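Hand grippers, winter round-up. Plendgate workshop, December 9, 2025

Quick page becuase people keep asking where the build has got to. Two hand-held grippers, made in the shared workshop, started in April and still not done. Working name Rotar. Notes first, proper write-up when there's time – don't hold your breath.

## Bodies

Third go at the shell. First was too fat for anyone with small hands, second cracked at the screw holes. Kept the wall thickness from the second, moved the screws inwards. Left and right are mirrored now, so two lots of files to keep straight. Both in the Premonberg folder, left one is the newer.

## Jaws

Short ones won. Long ones looked great and flexed like a ruler. 14 versions on the shelf if anybody wants the rejects. Fingertip pads are glued on for now, will be a push fit once I've got the slot right.

## Cables

Still wired, both sides. Tried 2 lengths, the longer one is nicer to work with but catches on things. Battery version is parked until spring. Strain relief is the weak spot – check it before you plug in, please.

## Software

Logging runs on the Fontana box under the bench. Drops a reading now and then if the cable gets yanked. Run 243 is the last one with the old timing, so ignore anything before that. Aiming for 200 clean runs before we change the jaws agian.

## Bin bags

Soft thin stuff is what we want to get good at, and bin bags are horrible. Slippy, they cling, they go wherever they like. Started with tea towels, far too easy. Light-blue bag in a round bin, folded over the rim, one gripper either side, and all those loose crinkles at the lower right are just the sort of thing I want the jaws to pinch without tearing. Might try a thicker bag next, or softer pads. Ideas welcome, leave a note on the board by the kettle.
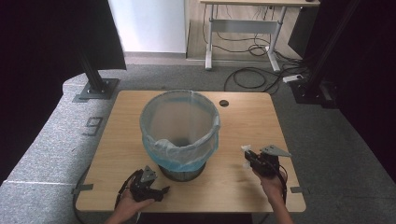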